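The Folding Hour
Short fiction for the Cendora student pages, August 2, 2023
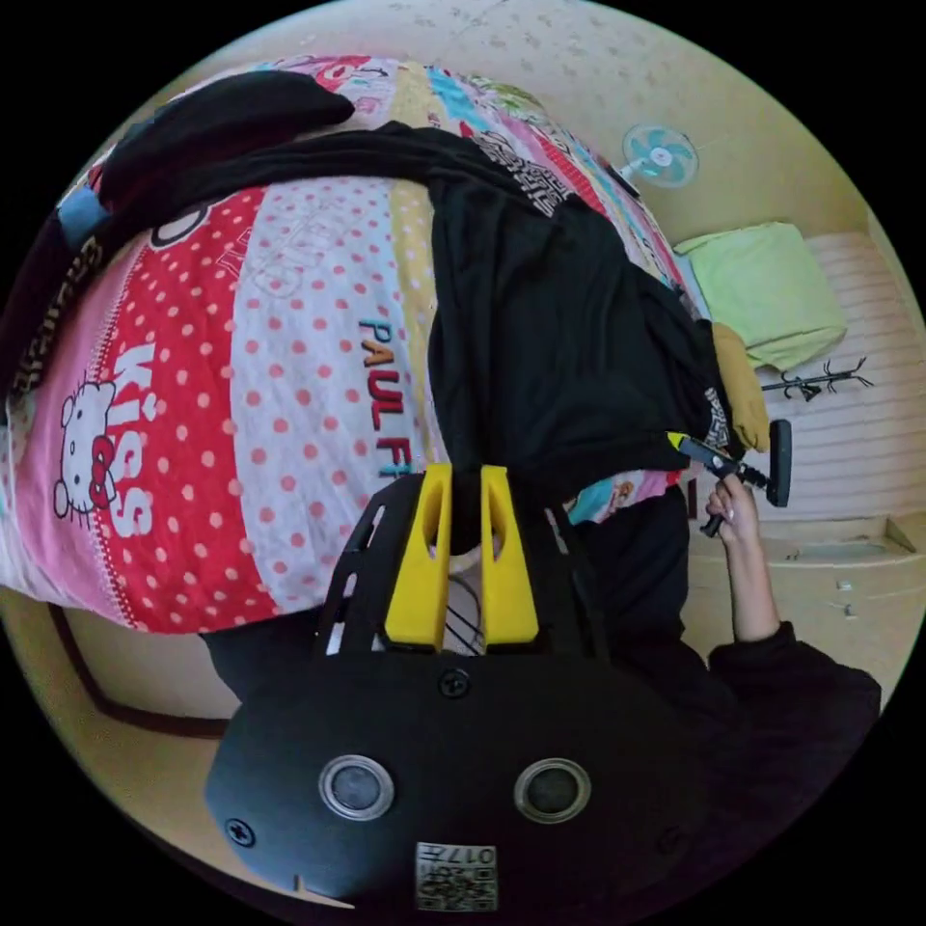 Homework for the robotics club: one black garment, one bed, two yellow fingers.

The club at Tidach College had 27 members and one robot arm, so most of us did our work at home. Each student took a gripper with a handle, did a simple job again and again, and brought the recordings back to the club room. My job was clothes.

I had come to the country in December and I still spoke slowly. In the club room I let the others talk. At home I cleared my bed, spread a black garment over the striped comforter, and started.

The first evening I made 5 recordings and I was ashamed of all of them. When I fold with my own fingers I do not think. With the gripper I had to choose one point of cloth, close, lift, and wait for the rest to follow. The sleeve went under when I wanted it over. The comforter came up together with the garment, and I had to pull everything flat and begin again.

My grandmother folded for a hotel for most of her life. She used to tell me, first find the shoulder, the shoulder knows where everything is. I had not thought of this sentence for years. I found the shoulder.

After that it went better. We needed 480 recordings for the Mercado Cup, and I gave more of them than I had promised. My wrist was sore and my homework for chemistry was late.

On the day of the trial we put a shirt in front of the robot, which we called Fitiro. It stayed still for so long that someone reached for the switch. Then the arm moved, past the collar and past the hem, and stopped above the shoulder. It closed its fingers there, lifted, and waited.

"Why does it wait?" asked our captain.

I knew the words for this in 2 languages. I said them first in my grandmother's, quietly, and then I told the others.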